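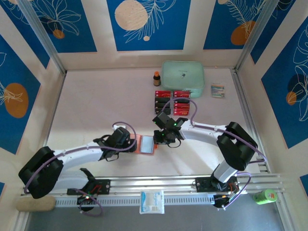 Public libraries in the Dernatport district will decide in June whether to retire the printed borrower's card. The proposal before the district board would replace it with a code displayed on a telephone, and the case made for it is one of economy. A card is a modest object: a small rectangle with an orange border and a pale blue-gray center is easy to pass from one side of a table to the other, and a child of six understands what it means to be given one. The board should weigh that understanding before it gives up the card for a saving of this size.

The district issues 4,000 new cards a year. According to the budget paper, ending the practice would release enough money to keep the Wasine branch open one additional evening each month. That is a real benefit, and those who support the change are right to point to it. The paper does not estimate the cost of helping patrons whose telephones are old, shared with relatives, or out of service by the last week of the billing period. At Wasine, 421 patrons registered last year without giving a telephone number of any kind. They are entitled to borrow on the same terms as everyone else.

Supporters reply that such patrons may ask for assistance at the desk. Živko Omerović, who managed the Nalten branch for many years, has written to the board that people who must ask for an exception each time they visit tend to visit less often. His letter deserves a fuller answer than the single sentence it received in the minutes.

There is also the matter of records. A printed card carries a number and a name. The proposed application, supplied by Mujić, would require an account, a password and acceptance of terms that the supplier may revise. Damilola Etim raised this point at the public hearing and asked who would notify patrons of a revision. The question was referred to staff and remains open.

A reasonable course is available. The district could offer the telephone code to anyone who wants it, continue to print cards on request without charge, and review the figures after two years. Printing would fall on its own if demand fell, and the board would then have evidence in place of a forecast. We urge members to amend the proposal accordingly before it comes to a vote.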